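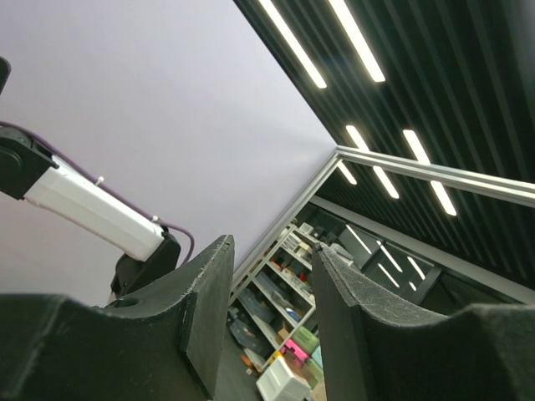

Zorkodby Story Nights, open call for tellers and listeners

CALL FOR PARTICIPANTS

Tellers wanted. Listeners too, more on that below. Applications close at the end of August, 6 pm on the last day of the month, and the form really does shut itself off.

Quick version: Zorkodby is a run of live evenings where people get up and tell a true story out loud. No notes, no slides, no reading off your phone. It happened to you or it happened in front of you. We're putting together the fall group and need new voices, so if you came last year and sat in the back thinking "I've got one of those" — please apply.

What we need

Tellers. First timers very welcome. You don't have to be funny. You don't have to have had a terrible life or climbed anything. Last season's most talked-about story was Lakmal Gunawardena's, and it was about returning a library book for his aunt. You do need a story with a beginning and some kind of end, and you need to be able to tell it in 8 minutes. We have a bell. Arif Bandara rings it and he does not give extra time.

Listeners. This is a real role and we get too few people for it. Each teller is paired with a listener who hears the story early, in its messy state, and asks questions. Not an editor. Not a coach. You meet your teller three times before the show, in person or by phone, and you listen. Then you say what you remembered and where you got lost. If friends always end up telling you things in parking lots, you're probably who we want.

Theme for fall

"The Wrong Address." Take it however you like. Wrong house, wrong person, wrong town, a letter that went somewhere it shouldn't have. We won't police it very hard but please have some link to the theme, we had a lot of loose ones last time and the evenings felt baggy.

Time you'd be giving

Tellers: one group workshop, three sessions with your listener, one run-through, one show. Workshop is a full afternoon, noon to five, with food. Run-through is an evening, starts at 7 pm.
Listeners: same workshop, the three sessions, and we'd like you at the show but won't chase you.

If you can't make the workshop, wait for the spring call. We've tried catching people up afterward and it didn't work for them or for us.

Money

Tellers get $120, paid the week after the show. Listeners get the same. Bus fare covered for the workshop and run-through, keep your tickets. Two free seats at your show for whoever you want to bring.

Who can apply

Anyone 18 or over who can get to us. Any accent, any level of English, and if you'd tell your story better in another language talk to Chiamaka Tijani before you apply. She has set up side-by-side tellings before, one person telling and one person following in English, and would like to do more. Same goes for signed stories.

Stage is up three steps with a ramp at the side. You can sit to tell. Let us know about anything else you need, there's a box on the form for it and Chiamaka reads every one.

What not to send

Poems. Stand-up sets. Stories about a friend's private business that the friend doesn't know you're telling. Anything with a product in it. Also no recordings made with music underneath, it makes it very hard to hear you.

How to apply

Fill in the form at the front desk or the one on the Zorkodby page. It asks for:

Your name and the best way to reach you
Teller or listener (you can tick both)
For tellers, the story written out, up to 1,000 words, OR a voice recording of it. Plain phone recording is fine. Rough is fine. Spelling doesn't matter, as you can prbably tell from this page
For listeners, a few lines on the last good story somebody told you and why it stuck

There are 27 places in the fall group, tellers and listeners together. Janaka Munshi and Shafiq Thambiah read everything first, then the three of us with Chiamaka talk it over. Everyone gets an answer, yes or no, by the middle of the following month. If it's a no and you want to know why, ask. Janaka will call you back, might take a while.

Been turned down before? Apply again. Same story is OK if you've worked on it.

Recording

We record the shows, sound only. Nothing goes online untill you've heard it and signed off. You can say no and still be in the show. You can also say yes and change your mind later, we'll take it down.

Questions

Leave a message for Arif at the front desk, or drop by any weekday between 4 and 6 pm. Please don't message the ticket line, they only do tickets.

Pass this on if you know someone who tells it better than you do.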